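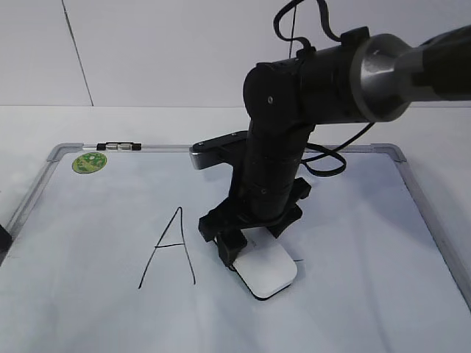 Last changed: August, 16:40

Whiteboard surface notes, bench 2
By the bench 2 notebook keeper
Reading time: 2 min

Continuing from the previous entry. The question is still ghosting: how much of a thin black marker stroke stays on the board after a dry pass, and whether the eraser or the surface is to blame.

Setup. Board flat on the white tabletop, aluminum frame, gray plastic corners. Flat is better than the wall for this work. On the wall the dust falls onto the lower rail and gets dragged back up on the next pass. Flat, it stays where the eraser leaves it and can be picked up with a cloth. The drawback is that the frame stands proud of the writing surface, so the eraser cannot reach the outermost strip without riding up on the metal. Keep test marks well inside.

Marks. Capital A plus short straight lines. The A is useful for having two long slanted strokes and a crossbar, so there are joints where the ink is laid down twice. Joints ghost first. Short lines are the control. Do not use filled shapes, they load the felt too fast and the next result is worthless.

Eraser. White rounded-rectangular block, dark underside. Held at a tilt, only one edge does the work. Contact pressure goes up and the cleared strip gets narrower. Held flat, the strip is full width but faint gray is left at the end of the stroke. For short lines I prefer the tilt. For the A, flat, then one tilted pass over the joints.

Marker. Negi thin black, same batch as before. The Clarard marker was dropped from the series: it beads on this surface and the line breaks up before it can be erased. Store both flat, caps on.

Results so far. Board used for 78 passes with the Negi marker. Residue visible at an angle under the bench lamp, not visible from directly above. Cleaned with Flusimen fluid and a lint-free cloth, residue gone. The fluid must be fully off before writing again or the next line skips.

Claken quotes nearly 1000 wipes for the coating before it needs treatment. Not in a position to confirm that. Will log the count on the inside cover.

To do: replace the felt, repeat the short lines with a two-minute wait between writing and erasing. Older ink is expected to hold harder at the crossbar.

Comments (3)

bench5: Is the wait measured from the first stroke or the last? Makes a difference on the A.

notebook keeper: Last stroke. Will add it to the method.

solvent_shelf: Flusimen bottle is nearly out, please order before starting the next series.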